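I own more ties than I wear, and until March they lived on one wire hanger behind the closet door. The hanger slipped off the rail about once a week. The ties on the bottom layer picked up a crease at the same spot, four inches below the knot, and steaming it out took longer than tying the thing.

The replacement is a small countertop rack from Demwood, with dark metal rods and rounded caps on the ends. It has a footprint slightly larger than a dinner plate and weighs 1,110 grams on my kitchen scale. I measured the wider ones of my ties at the blade and the rack takes them without bunching, provided they go on one at a time.

Method, after several revisions:

- Unknot fully and let the tie rest flat overnight.
- Find the balance point, where the two ends hang without sliding. On a standard tie this is well off center, toward the wide end.
- Drape from the front, over the rod and behind the cap.
- Straighten the narrow leg last. It twists more readily than the wide one.

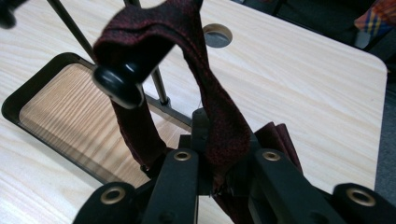 *Dark burgundy, red fleck weave. The right leg still has a twist in it.*

The burgundy one is a Grudside, bought for a wedding and worn more than any other since. The weave reads as nearly black indoors and only shows the red up close. It is also the most slippery tie I own, so I use it to test any change in the arrangement. If it stays put for 35 hours, everything else will.

Two problems remain. The caps are glossy and show fingerprints, and silk slides on them if the loop is hung too far forward. Moving the loop back onto the bare stem fixed this. The second is dust: a rack in the open collects it, and dark cloth shows it. I go over the whole set with a soft clothes brush — downward strokes only — when I change the bed linen.

Knits are excluded. They stretch under their own weight, so mine are rolled in the top drawer next to the belts.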